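In praise of the slow demonstration

I have been to a fair number of open days in my time, and I have a weakness for them. I like the lukewarm tea and the name badges that won't stick to a woollen jumper, and I like being shown round by people who clearly haven't slept much that week. So when the automation workshop at Atness opened its doors one Saturday in June I was on the early bus with a sandwich in my bag, and I stayed until they started stacking the chairs.

There was plenty to see. The main hall had the big firms in it, with Fleury showing a sorting line behind glass, all lights and music, and a screen beside it counting parcels. It had reached 3624 when I walked past and a crowd had gathered to cheer it on. I watched for a minute or two and found I had nothing to think about. It was very good, I'm sure, but it was rather like watching a tap run.

What I had really come for was upstairs, where Ruva, a much smaller outfit, had a picking demonstration going in a side room with perhaps a dozen of us squeezed along the wall. 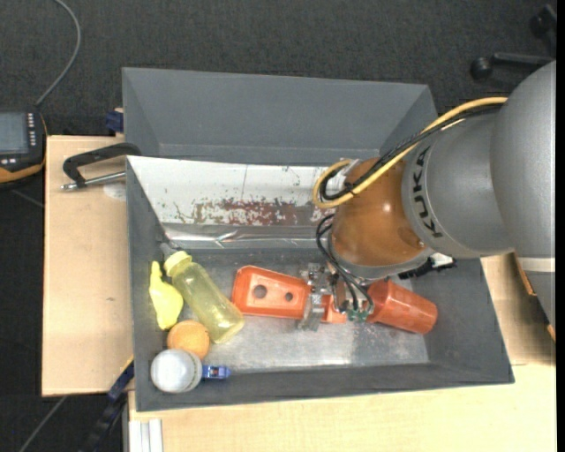 Atness, June

The arm was a KUKA, silver and orange, and the job was to take things out of a grey bin. There was a plastic cup lying on its side in there, and a yellow bottle, and a sort of orange tray with two round holes in it, the kind of odds and ends you might find under the sofa after the grandchildren have gone home. I could have emptied the lot in the time it takes to say so. The arm took most of the morning over it, what with one thing and another, and I enjoyed every minute!

It missed, you see. It missed quite often, and each time the young woman running it told us what she thought had gone wrong, and sometimes she changed her mind halfway through the sentence. She said they had made 430 attempts that week and she was pleased with about half. A boy near the front asked why it didn't just try the bottle first, and she stopped and had a proper think about it, and then they tried the bottle first. (It dropped it. He was delighted.)

I do wish more open days were run this way. The people who organise them seem to believe that the public wants to be dazzled, and that a failed grasp in front of visitors is a thing to be ashamed of. I think we come away from the dazzling sort either frightened or bored. My neighbour in Wurstead, who is 91 and spent her working life in a cannery, is quite convinced that the machines can already do everything, and I don't blame her when all she is ever shown is the finished film with the music on. An hour in that upstairs room would have done her a world of good, and she'd have had advice for them too, I expect, having picked more things out of more bins than any of us.

I'm told next year's programme may move the small rooms down into the main hall, with a stage and proper timed slots. I hope they'll think again, or at least leave one door open at the top of the stairs, with a few chairs and no clock.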